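About Skondus

We are a small workshop that teaches robot arms to lay tables and plate food. Four of us, two benches, one kettle. Kobe Dierckx started the place after years of fixing packing lines, and he still does most of the wiring himself.

What people usually ask about is May. So, the short version.

Our gripper lost its grip setting halfway through a run. A loose connector, so the controller fell back to full force and stayed there. The arm closed hard on a bottle, swung wide and carried on past the bench guard. The stop button worked. It was also on the wrong side of the bench, and Kobe had to reach across the arm to get at it. No one hurt - a bruised wrist, that was all. We shut down for 21 days and wrote the whole thing up for our customers, Redireck first.

The table tasks are still the daily work. Plate, yellow squeeze bottle, lettuce leaf, wide open fingers, ready to approach.

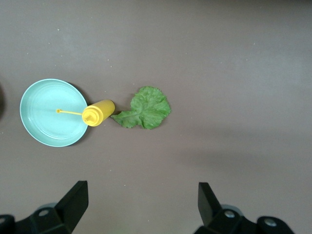

What we changed

Stop buttons on both sides of every bench now. Connectors are clipped and get checked before each run, by hand, and signed for. If the force reading drops out the arm holds still untill someone resets it. No full force as a fallback, ever.

We went through 51 old run logs as well and found the same dropout in two of them. Should of been spotted sooner. The logs get read weekly now.

Visits

Ring first please, the Plalledier entrance is kept locked while the arms are on.

Page last updated 2025-11-02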